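The Correction Runs Under the Lie

A celebrity denial now has a standard shape. A claim appears on an account with no name attached. It is copied by a dozen pages within the hour. The person named in it posts a response, usually typed into a phone's notes application and saved as a screenshot. The response is then copied by the same dozen pages, and each one restates the claim in its headline so that readers will know what is being denied. By evening the claim has been published twice as often as it would have been if the person had kept quiet.

My argument in this column is that entertainment pages should stop treating the denial as a second story. It should be attached to the first one, at the same address, above the original text, and the original headline should be changed. This is a small technical demand. I think it would do more for the people written about than any amount of talk about kindness online.

I will use a case I followed closely in October. Leokadia Sadowski plays the younger sister in Barros, a family drama now in its third season. A gossip account reported that she had walked off the production after a dispute over billing with her co-star, Dumisani Mthembu. The report gave no source. It said "insiders" once and "we are hearing" twice. The entertainment page Randomari ran it under its own headline forty minutes later, with the account named in the fourth paragraph and the word "reportedly" in the second.

Sadowski had not walked off. She was on a scheduled break that had been listed on the production's call sheet for weeks, and Mthembu said so in a short video the next morning. The production company, Prastora, confirmed it in two sentences. None of this was disputed by anyone afterward, including the account that started it, which deleted the post and moved on to a different actor.

Randomari published the denial as a new item. The headline was "Leokadia Sadowski Finally Breaks Silence on Barros Walkout." I want to take that headline apart, since it does several kinds of damage in eight words. "Finally" suggests delay, although she answered in under a day. "Breaks silence" suggests she had been holding something back. "Walkout" is stated as an event. A reader who sees only the headline, and most readers see only the headline, will come away believing that she left the show and has now agreed to discuss it.

The original item stayed up and is still up. When I last looked, it had 1256 comments and the denial had 407. Those figures are what the page itself displays to anyone who scrolls down. I do not claim they measure belief. They measure attention, and they show where the attention stayed.

The usual defense from editors is that each item was accurate when published. The first reported that a claim was circulating, and it was. The second reported that she had answered, and she had. I accept both statements and consider them beside the point. A page is responsible for what it leaves standing as well as for what it posts. Newspapers worked this out a long time ago, under the pressure of lawsuits, and they print corrections on terms that are dull and fixed. Many celebrity pages have kept the speed of a newspaper's website and left the dull part behind.
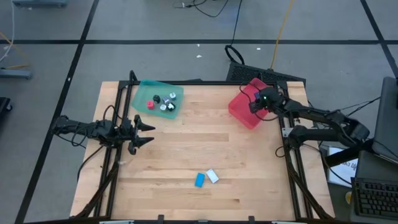 Speed deserves a closer look, as it is the excuse offered most often. Randomari's item went up forty minutes after the gossip post. In that time a writer could have sent one message to Prastora, whose publicity address is printed at the bottom of every release, and waited for an answer. The writer would not even have needed to wait for it before starting, only before publishing. The work has a fair layout: one side holds the claim, the other holds the reply, and the item belongs in the space between them. What celebrity pages do instead is run one side to completion, publish, and then start the other as a separate job with a separate headline and a separate set of advertisements.

The advertisements matter. Two items earn more than one. A page that merges the denial into the original gives up the second set of views, and it also has to explain to whoever watches the traffic why a popular headline was changed while it was still drawing readers. I do not think most writers at these pages are malicious. I think they are paid by the item, and a correction does not count as an item. Change what counts and the behavior will follow quickly.

There is a reasonable objection from the other direction. Performers and their publicists lie too. A denial is a statement by an interested party, and a page that placed every denial above every report would soon be a bulletin board for publicists. Anyone who has covered this field for a year has a list of relationships that did not exist until the wedding, and of firm commitments to a series that ended the following month. I have been lied to by publicists I liked, in writing, with a smiling face at the end of the sentence.

My answer is that placement and endorsement are different things. Putting Mthembu's video at the top of the original item does not certify that it is true. It tells the reader that the claim is contested, who contests it and on what basis. If a call sheet exists, say so. If the denial is vague, quote it and let the vagueness show. A publicist's careful sentence often tells a reader more when it is set directly above the claim it is trying to avoid. "She remains fully committed to the show" is a weak answer to a report that she has left the building, and the weakness is only visible when the two are on the same screen.

Another objection is that readers do not return to old items, so changing them is work done for an empty room. This was true of print and it is false of the present arrangement. Old items come back through search results all the time. Anyone who looks up Sadowski's name before watching the show will be offered the walkout story, and will be offered it next year as well. Her next employer will probably find it in the same way. The denial ranks lower, being newer and less linked, and its headline would not help her much if it ranked higher.

Some pages do handle this better. Andadum, which covers mostly television and is smaller than Randomari, keeps one address per story. When something changes, the new information goes at the top with the time it was added, and the headline is revised with a line under it giving the previous wording. The pages are ugly. Some run to 20 updates and are hard to read on a phone. I would still rather be written about there, and I suspect that most of the actors who complain about the press would say the same if they were asked about procedure instead of feelings.

I will add a point about the performers themselves, because they are not without choices. The emotional response, posted late and aimed at "you people," is the one that travels best and corrects least. Mthembu's video lasted under a minute. He gave the name of the show, said that his co-star was on a planned break, said when she was due back, and stopped. Sadowski's own post, which ran much longer, spent most of its length on how the rumor had affected her family. She had every right to write it. It was also the text that gave Randomari its headline, while his short statement was left out of the item until the sixth paragraph.

I do not think people should have to be boring in order to be quoted correctly. Under present conditions, however, a flat statement with a date in it is harder to misuse than a sincere one. Publicists know this and tell their clients, and the clients who are most hurt are the least able to follow the advice.

The rule I am asking for fits on an index card. One story has one address. A denial goes above the claim, with its source and the time. The headline is changed to match what is known, and the old wording is kept in small type underneath. If the claim came from an anonymous account, the headline says so. A page could adopt this in an afternoon without hiring anyone.

I sent that paragraph to Randomari before publication and asked whether the original walkout item would be amended. An editor replied that the page "stands by its reporting at the time." The item now has a line at the bottom, below the comments, that reads "See also: Leokadia Sadowski Finally Breaks Silence on Barros Walkout."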